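I bought the Kener travel daypack before a March trip through southern Spain, mainly for the bus days, when you want your water and a sweater on your lap and everything else down below. It cost me 100 dollars, so I had opinions ready.

First stop was Robles, a hill town with one long street of whitewashed houses and a monastery at the very top (744 steps, according to the sign at the bottom — I took their word for it). The pack was great on the climb! The straps are wide and soft, the back panel lets some air through, and my shoulders felt fine when I got up there, which I can't say for my knees.
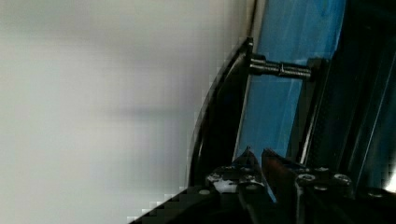

Pale gray and a curve of glossy black

Now the grumbles. The side pocket is too shallow for a real water bottle, and mine rolled down the aisle of the bus to Trandora twice. The zipper on the front also catches on its own lining if you're in a hurry, and I was in a hurry for pretty much all of Trandora because the old market shuts at lunchtime and I'd slept in.

I did look at the Gratum one too. It has better pockets and a rain cover, but it's stiff as a board and wouldn't squash under an airplane seat. The Kener squashes beautifully. After seven days of cobblestones, trains and orange peels in the bottom, it still looks decent, and I'd buy it again — just with a smaller bottle.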